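**Sugden House fit-out: progress report to the Pudport fund, March**

This covers the second instalment. The first went on plumbing and, as reported, on finding out where the plumbing was.

## Where we are

Of the 36 interior doors in the building, 19 are now painted, hung and fitted with lever handles that go down when pushed and come back up when let go. The old ones managed one or the other. The remaining doors are in the east wing, where the floor is not level and each one has to be trimmed to suit its own bit of slope.

Lever handles were chosen over knobs so that guests can open a door with an elbow, a suitcase or a sleeping child. They also give us somewhere to hang things, and in a guest house a surprising amount of management is done by hanging things on doors.

## What goes on the handles

We budgeted for two kinds of hanger and have spent more meeting time on them than on the roof.

- **Card hangers.** White, rounded at the top, with a hole to loop over the lever. The wording is in English and Chinese and includes a polite line about a change of room. They stay put on the handle when the door is pulled to, as long as the hole goes right over the lever and isn't perched on the end of it.
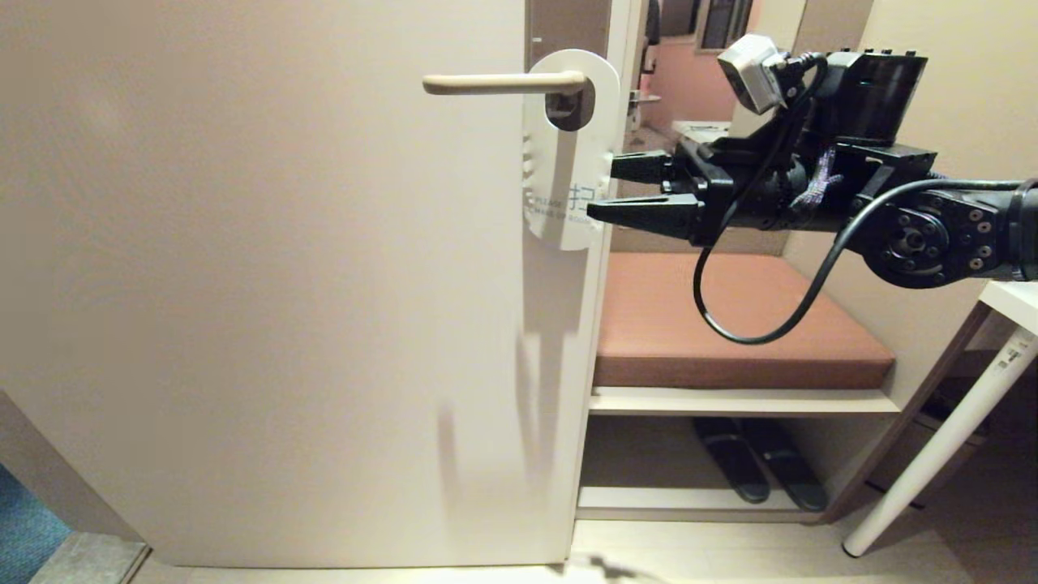

- **Loops.** Plain rings, no wording. A loop on the handle tells the cleaners the room is ready to be checked. Fatik supplied the first batch at no charge, and we have ordered 12 more at the usual price, having lost several to coat pockets.

## Entrances

The built-in shoe benches are in. Each has a seat cushion on top and a compartment for slippers underneath, and people do sit on them, which was the point. The earlier plan for a freestanding rack has been dropped. It took up the same floor, held fewer shoes and fell over if looked at.

## Rooms off the corridor

Pink paint was approved in the autumn and is holding its colour. We had two letters against it and one in favour, and the one in favour asked for the paint code. The white tables have arrived and can be carried by one person. Floor mats are down where they're wanted.
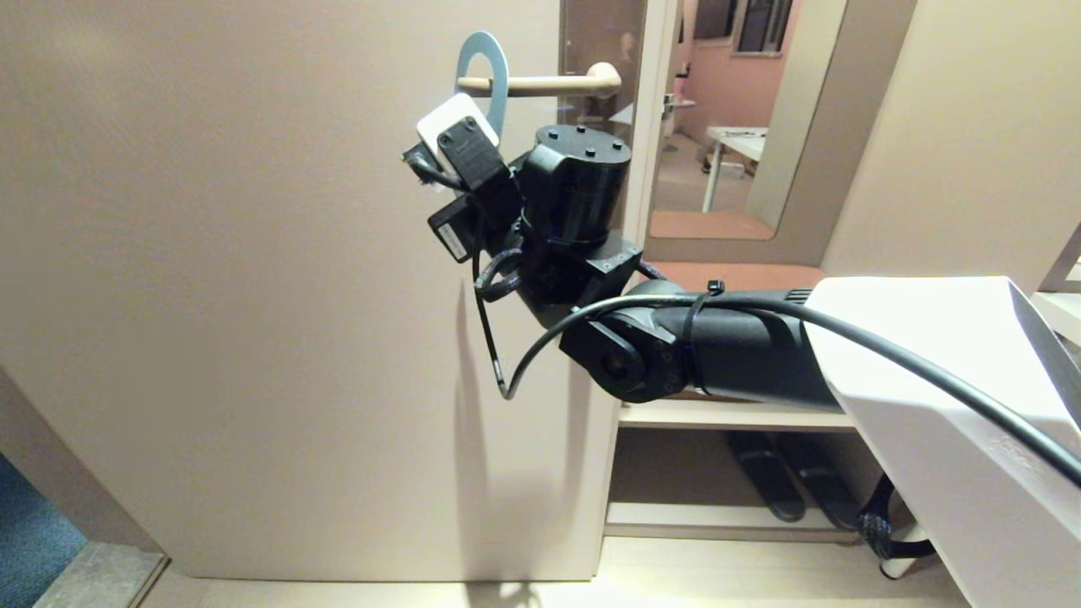

*Loop on a lever handle, with the pink room beyond.*

## Money

We are $231 over on door hardware. Erkari changed the length of its fixing screws between the first delivery and the second, and we bought the right ones locally — twice, the first lot being the wrong ones. The overspend comes out of the contingency line and no extra is being asked for.

## Next

1. Trim and hang the east wing doors.
2. Reprint the card hangers on heavier stock. The present ones curl in damp weather.
3. Settle on one colour of loop. Housekeeping has a view on this and will be sending it separately.
4. Fix the draught under the linen cupboard door, which was on the last report and the one before it.

Receipts for the hardware are attached. The one for the second lot of screws has been through the wash but the total is legible.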